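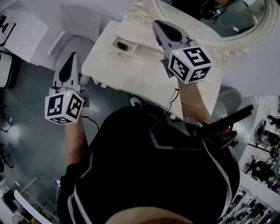
Vanity table and oval mirror, bathroom end of the floor

Haugland Building, Unit 731
Room and furniture safety checklist, with comments
Month of inspection: October
Form 200, revised

Marks used: OK = no action. FIX = action by the tenant. REF = passed to Runer Maintenance. N/A = does not apply.

Section 1. Vanity table and mirror

1.1 Table stands level, no rocking when leaned on. OK
Comment: Pressed on all four corners. Felt pads under the legs are worn and should be replaced at the next visit.

1.2 Edges free of splinters and sharp chips. OK
Comment: The scalloped edge has a lot of carving, so run a hand along all of it, including the back. Paint is thin near the right front corner. No bare spots.

1.3 Drawer or tray in the top opens and closes without catching. OK
Comment: Keep it closed when the table is not in use. Sleeves catch on it.

1.4 Mirror secured against tipping. FIX
Comment: The oval mirror is heavy for its base. It moves when the table is bumped. Fit a strap to the wall behind it. Valham furniture straps, part 537, are in the supply closet.

1.5 Mirror glass and carved surround sound. OK
Comment: One of the scrolls was glued last year and is holding. Do not lift the mirror by the carving.

Section 2. Toilet area and floor

2.1 Clear standing space between toilet and vanity. OK
Comment: Tight but passable. Do not add a stool here.

2.2 Toilet firm on the floor, lid hinges tight. OK

2.3 Floor surface safe to walk on. FIX
Comment: The dark floor has a gloss finish and water is hard to see on it. Put down a mat with a rubber back. The mat on file was sent out for cleaning and did not come back.

2.4 Cables off the floor or covered. FIX
Comment: White cable on the floor to the left of the vanity. Clip it to the baseboard.

2.5 Panels and boards stored flat or fastened. FIX
Comment: White panel leaning at an angle near the same cable. Lay it down or tie it back. Same comment as the last checklist.

2.6 Cabinet fixed to wall. REF
Comment: Could not reach the back of the white cabinet or shelf to check the screws. Runer to confirm.

Section 3. Main room, railing and overhead

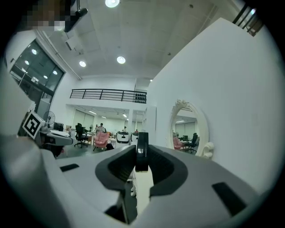 Page 2 of 3

3.1 Mezzanine railing firm along its full length. OK
Comment: Black metal, horizontal bars. Pushed at each post, no movement. Horizontal bars can be climbed, so children visiting the unit must be watched on the upper level.

3.2 Storage rack behind the railing, right end. OK
Comment: Round items sit well back on the rack. Nothing to be hung from the railing itself.

3.3 Ceiling lights working. OK
Comment: Recessed lights on. The fittings are Cavness type and need the tall ladder. Tenant must not change them from a chair.

3.4 Black ceiling fixture on short rod, mounting tight. REF
Comment: Looks straight from below. Needs a check at the plate by someone on a ladder. Work order 1733 is open for this.

3.5 Pipe or duct along upper left wall, brackets in place. REF
Comment: Add to work order 1733 and do both in one visit.

3.6 Large window, glass and frame. OK
Comment: No cracks. The glass is dark and shows reflections of the lights, so check it again by daylight.

3.7 Pedestal fan, grille fitted and base stable. OK
Comment: Stands near the desk. Keep the cord on the wall side. Wipe the grille before the fan is put away for winter.

3.8 Desk and monitor, cords and outlets. OK
Comment: Monitor does not overhang the work surface. One power strip only.

Items marked FIX are due before the next checklist. Leave the signed copy in the tray by the front door.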